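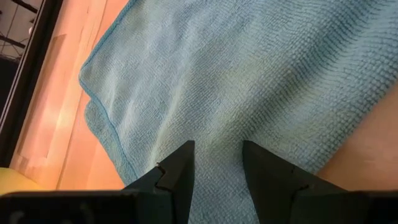 Cuaderno de taller, línea de doblado -- 29 de enero de 2020

Hoy, toallas azules. ¡Qué ganas tenía de llegar a este lote! La microfibra clara se arruga con mirarla y el dobladillo hace una curva en la esquina, así que el agarre hay que pensarlo bien. Sigo convencida de que conviene buscar primero el borde cosido, que es algo más oscuro que el resto, y entrar desde ahí con las puntas de los dedos.

Pendiente de probar: bajar más despacio en los últimos milímetros. Con el rizo fino me da miedo pellizcar las dos capas cuando la toalla viene medio doblada sobre sí misma.

Lo de la gente

Abena Mensah ha pasado por la mesa a media mañana y hemos hablado un buen rato (tendría que haberlo grabado). En noviembre el turno de Wastisham doblaba a mano más de 3000 piezas por semana y las muñecas lo notaban. Ahora ella prepara los lotes, decide qué va a la celda y qué no, y me corrige los dobleces -- tiene un ojo buenísimo, ve una esquina torcida desde la puerta. Dice que echa de menos charlar mientras doblaban, todas alrededor de la misma mesa. Lo apunto porque me parece importante y porque en el plan de Bevum no sale por ningún lado.

Ideas que han salido de la charla:

Que quien prepara el lote pueda parar la celda y cambiar el tipo de doblez sin llamarme.
Rotar el puesto cada semana, así aprende todo el turno.
Guardar los 375 intentos anotados por Abena como referencia para el ajuste de Nyarko. ¡Valen oro!

Para mañana

Repetir con las toallas del lote 107, mismo agarre por el dobladillo. Mirar si la luz que entra por la izquierda confunde a la cámara donde la tela se ve casi blanca. Preguntar en Groltberg por las puntas de recambio.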